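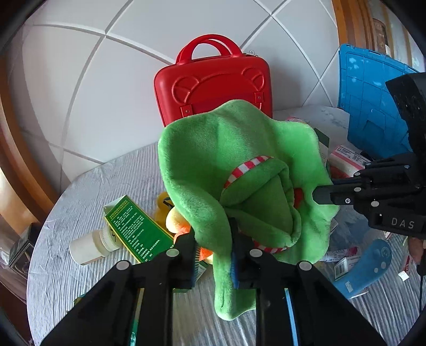 Jan 29, 2022

I have had the Stikerine hand grippers at home for 3 weeks now, and I promised to write what I think of them. The kit is two grippers which you hold in your hands, each with its camera, and a subscription for the upload service from Odby. I paid 339 for the first month, with the deposit included.

The work is simple to explain. You put things on a table, you pick them up and move them with the grippers, and the recordings go later to people who teach robot arms. I do 20 short recordings in one evening, then my wrists want to stop.

Soft things are the most difficult for me. With the green plush I need both grippers, one to pinch and the other to press, and still the folds go where they like. The ribbed pads on the fingers hold fleece well – better than I expected from such pads. Medicine boxes are easy if you take them by the short side. A bottle lying on its side I find tiring, I must turn my whole elbow for it.

What I don't like: the cable. It is always near my hand, and I have to think about it when I should think about the task. The manual is also thin, 8 pages, and nothing in it about how to clean the pads.

I looked at the Sikero kit before, but it has only one gripper, and for cloth this is not enough. I keep the Stikerine until April. If somebody knows a good way to fasten the cable to the sleeve, please write it in the comments.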